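Ketstead Fair History Trail: Frequently Asked Questions

Updated Fri 17 May

What was the Ketstead fair?
A regional exposition held on the flats beside the river, back when every ambitious town wanted one. Farmers brought prize squash, the railroad brought visitors, and the town put up a set of grand white halls that were mostly plaster over lath. They were only meant to last one season, so it's a small miracle that we still have anything to walk to!

What is left of it today?
Two of the original buildings are still standing. The Engelhardt Pavilion was the music hall, and it still has its curved roof and most of its tall windows. The Plesum Gate was the main entrance, and you can walk right through it just as fairgoers did. The lagoon was filled in long ago, but after a good rain you can trace its outline in the grass. (We love showing people this. Ask your guide to point out the dip by the old bandstand.)
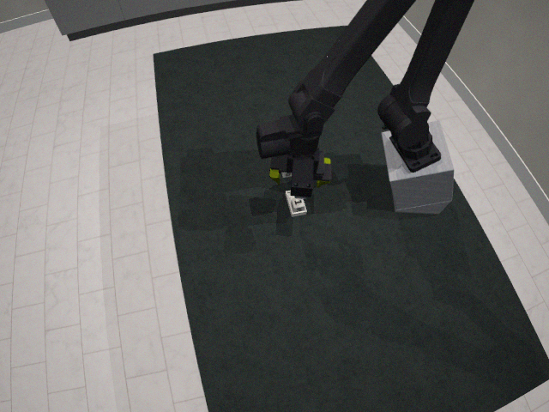 How long does the walk take?
Plan on around 93 minutes if you stop at every marker. That number comes from our own guides, who timed it and then argued over it. If you only want the highlights, start at the gate and head straight for the pavilion.

Do I need to book?
For the self-guided trail, no. Just pick up a map at the depot and go. Guided walks do need a booking, and the pavilion tour fills up first because the stairs to the gallery are narrow and we keep the groups small.

Can I go inside the pavilion?
Yes, with a guide. Please do! The painted ceiling border was hidden under a dropped ceiling for decades, and seeing it for the first time is a real thrill. The gallery level is reached by stairs only. The main floor has a ramp on the river side.

Is the trail open all year?
The outdoor markers are. Indoor tours stop at the end of November and start again in spring, when the heat in the pavilion is no longer a worry. Winter is a lovely time for the gate, by the way, with the bare trees letting you see all the way to the depot.

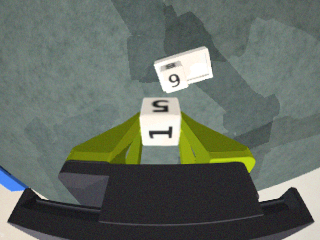
Where do the old photographs on the markers come from?
Most are from the Claltance Collection, a set of 368 glass negatives made by a local portrait studio during the fair. They cover everything from opening day crowds to the men who swept the midway. Plenty of the faces still have no names attached, so if you spot a great-grandparent, we would be over the moon to hear from you.

I have something from the fair. Would you like to see it?
Oh, yes. Souvenir spoons, ribbons, ticket stubs, postcards, letters home, all of it. Bring it to the depot during open hours, or send us a scan. You don't have to give it up; we're happy to copy it and hand it right back.

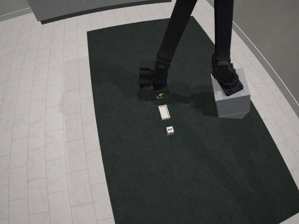

Are dogs and strollers okay?
Both are welcome outdoors. The path is packed gravel except for the stretch along the old midway, where the original brick gets bumpy. Only service dogs can come inside the pavilion.

Where should I park?
Use the lot behind the depot. The street by the gate is residential, and the neighbors have been very patient with us.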